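Can a Gripper Clear a Table? Project Report, Module 2
Nektarios Antoniadis, Granero group

The aim of this project was to establish whether a two-finger gripper can be trusted with small household chores, namely picking up soft items and putting away containers. The Pudero control program was used throughout, with 16 tasks set in March.
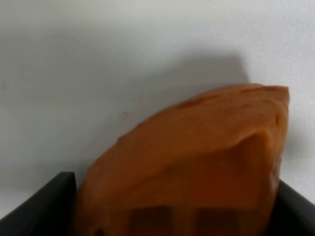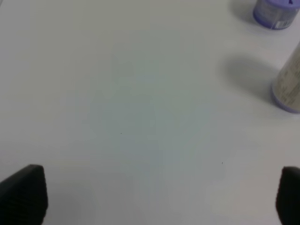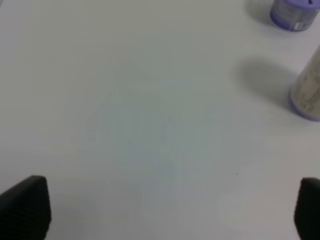
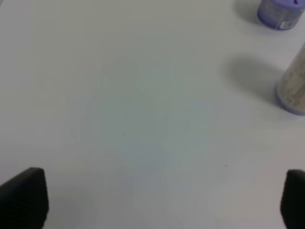 Figure 1. Views from the gripper: a soft-looking item held between the fingers (first view); open fingers and two containers on the white tabletop (remaining views).

Soft items remain difficult — the grip must be firm, yet must not crush. Containers near the limit of the camera's view were also a concern. The group considers that the system is not ready for unsupervised use in a home. Further trials with the Skuvent fingers are proposed.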